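Robot Gets Schooled in Office Chairs

At Nurneo's rented floor in Honberg, the future of automation currently involves one black chair on casters, one white desk, and a great deal of patience. The company is collecting examples for Ilter, a learning system meant to tidy meeting rooms after people have left them the way people do.

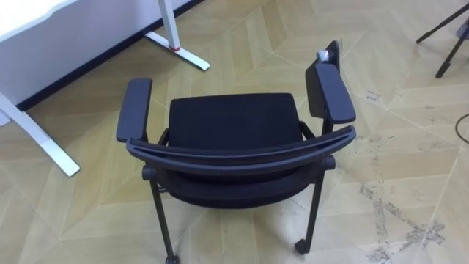

The plan calls for 1140 recorded runs by November. As of 19th January the team had 57, a number that project lead Anežka Kuruc describes as "more than 56." An operator steers the machine through each run, and the recordings go to Ilter, which is expected to work out for itself what the operator had in mind.
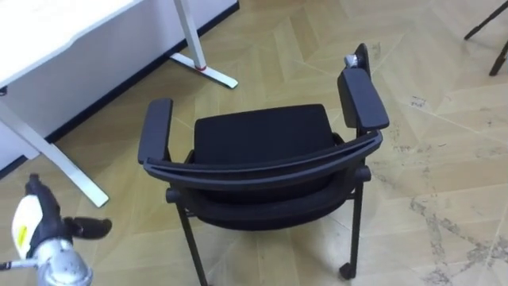 Kuruc says chairs are harder than they look. They have wheels and turn when pushed off center, and a person corrects for that without thinking, a skill that has proved awkward to write down. Runs that go badly are kept too, under a separate label. That folder is said to be healthy.
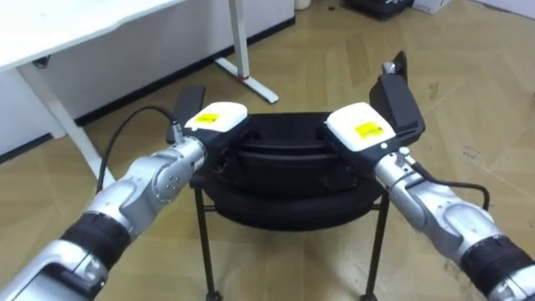 Page last updated: 19 Jan, 4:10 p.m.

Both arms are used in the chair runs, one gripper to a side. Ďurica, the furniture rental firm paying for part of the work, would like to see a whole conference room handled eventually, all 100 seats of it. Kuruc has promised them 2.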